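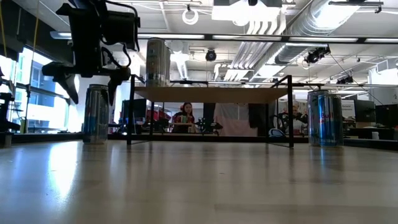
A gripper over a beverage can, with a small wood-topped shelf on the same tabletop.

Product Review: Zatis Video Publishing Service for Community Media Groups

Ciststead Media Resource Office
Reviews and Guidance for Member Organizations

Zatis is a paid service for hosting, captioning and live streaming video. It is sold mainly to small publishers, cultural associations and student media groups that already have an audience on the large social platforms and want a home for their work that they control. Several member organizations serving Asian American audiences asked this office for an opinion on it before the spring conference season. The review below covers the standard plan, which costs $144 per year for one organization and was paid for out of the office's own review budget. The company did not see the text before publication.

Setting Up

An account requires an organization name, a mailing address and one named administrator. Other users are then invited by email and given one of four roles. The roles are sensible for the most part. An editor can upload and change videos but cannot delete them, and a contributor can upload drafts that no one outside the organization sees until an editor approves them. Groups that accept work from students will find the contributor role useful.

The channel page is plain and loads quickly on a phone. Colors and a banner can be changed, but the layout cannot. Two of our member groups publish in both English and Vietnamese, and the ability to give each video a title and summary in more than one language was one of the reasons for looking at Zatis in the first place. The feature works as described. A visitor whose browser is set to Vietnamese sees the Vietnamese title, and a small menu at the top of the page allows the visitor to switch. Menus and buttons on the channel page remain in English, a limit that the sales material does not mention.

Moving an Existing Library

For this review the office moved 201 videos from its old archive. Zatis offers an import tool that reads a spreadsheet of titles, dates and file locations. The tool accepted our spreadsheet on the second attempt; the first was refused over the way dates had been written, and the error message gave the row number but not the column. The import ran overnight and was complete by 7 a.m.

Most of the material came through correctly. Thumbnails did not. Zatis picks a still from the opening seconds of each video, and many of our older programs begin with a black screen or a title card. Replacing the thumbnails by hand was slow work. There is no way to replace them in bulk, and the help pages confirm this.

Comments, view counts and viewer lists from other platforms cannot be imported at all. An organization that has built up years of discussion under its videos should keep the older channel open and link the two.

Captions

Captioning is handled by a built-in feature called Tam, included in the standard plan. Tam produces a draft transcript in English, which an editor corrects in a panel beside the video. Clear studio speech needed few changes. Panel discussions were less satisfactory, with speakers run together whenever two people talked at once, and personal names of Chinese, Korean, Filipino and South Asian origin were misspelled often enough that every transcript had to be read in full.

Tam does allow an organization to store a list of names and terms, and this helped a great deal once we had filled it in. The list holds 50 entries. For a single series that is workable. For an annual conference with a full program of speakers it is too few, and the list has to be emptied and filled again between sessions. The office has asked the company whether the limit can be raised and has not yet had a reply.

Caption files can be uploaded in any language, and downloaded again in the two most common formats. Automatic drafts in languages other than English are not offered.

Live Streaming

The standard plan allows up to 3,000 viewers at one time. None of our test streams came near that figure, so the office cannot say how the service behaves under a heavy load. With small audiences the picture was steady and the delay between speaker and viewer was short enough for questions to be taken by chat.

The chat itself is basic. A moderator can hold all messages for approval, block a viewer or close the chat, and there is a word filter that applies in English only. Groups that have dealt with harassment at public online events should plan on holding messages for approval and should assign a person to that task for the whole session — the filter alone let through several test messages in other languages that it should have stopped.

A recording is saved to the channel as a draft when the stream ends. This is a good default. An editor can trim the start and end before release.

Comparison with Larnlow

Many members now use Larnlow, and the question of whether to change will come up. Larnlow has better viewer statistics, including how long people watch and which site sent them. It also permits a free plan with advertising. Zatis carries no advertising on any plan and gives only daily totals. On roles, approval of drafts and titles in several languages, Zatis is clearly ahead. Organizations that must report audience details to a funder may find the Zatis figures too thin for that purpose.

Support

Support is by email only. Our three requests were answered within one working day, except for the question about Tam noted earlier. The answers were polite and correct, and one included a corrected copy of our spreadsheet.

Rating and Recommendation

Zatis is recommended for member organizations that publish in more than one language or that supervise student contributors. It is recommended with reservations for conference organizers, who should test the captioning panel with their own speaker list before committing to a full year. Organizations whose main need is audience data should remain with their present service for now.

Members who wish to see the test channel may request a viewer login from the office. The login remains open through the end of January.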